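## The Long Table

Those of you who have been in the back room at Cinlow since October will have noticed that we have a table again. We always had one, technically. For the last few years it had been doing service as a geological formation, and the younger members of the group could be forgiven for thinking it was a shelf with opinions.

Clearing it was Isabelle Doucette's idea. She wanted to lay out a quilt top, went looking for a flat surface longer than her arm, and came back to the kitchen in a mood. By the time the coffee was made she had a list, and by the time it was drunk the rest of us were on it.

The upper layers were easy. Seed catalogs, a box of extension cords, the good scissors (reported stolen two newsletters ago – apologies to everyone who was looked at). Under those came the jigsaw puzzles, including a 4000-piece harbor view that Arwel Rosser donated and has been asking after in a hurt voice ever since. It was never started. The harbor is mostly sky, Arwel. It has gone to the hall cupboard, where it can be started by anyone who feels up to it.

Below the puzzles was paper. Ye-rin Hwang took charge of this and turned out to be merciless. Anything without a name on it went into recycling, along with a fair amount that did have a name on it, including mine. We had 900 copies of a flyer for a plant swap that was rained out and then moved, printed with the old date. Ye-rin offered them around as scrap paper and got rid of 10.

Then there was the surface itself. Haf Ifans had brought a jar of Janano furniture wax, which smells like an orange that went to law school, and she worked along the grain with an old T-shirt while the rest of us stood behind her giving advice. She took the advice as well as you would expect. We were told to go and find something to carry.
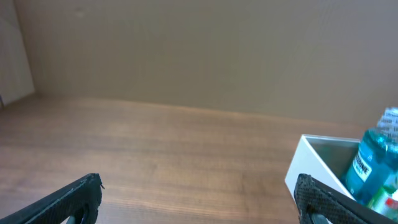
I had forgotten the thing was such a handsome brown. The grain runs the long way in streaks, lighter and darker, and I'd have sworn under oath it was gray. Nandini Kartha says she remembered the color perfectly well and had mentioned it at several meetings. The minutes of those meetings were in the paper layer, so we'll have to take her word for it.

Now for the part where I nag. The table is for using, so please use it: cutting out, pinning, wrapping, repotting if you put something down first. What we'd like is for your project to go home when you do. If it can't go home, there are Brendano bins along the hallway, and you can write your name on a piece of tape and have one. Please don't leave a bag on the end of the table "just until next time." That is how the extension cords started.

Hot mugs go on the cork mats. Haf has views on this and comes in most afternoons.

Still unclaimed from the dig: one gray mitten, a bread knife, a framed certificate in swimming made out to somebody called Ryu, and a casserole lid with no casserole. They're on the kitchen windowsill until the end of the month, after which Isabelle gets to decide. Her quilt top, meanwhile, is 2 inches too wide for the table, and she would rather we didn't bring it up.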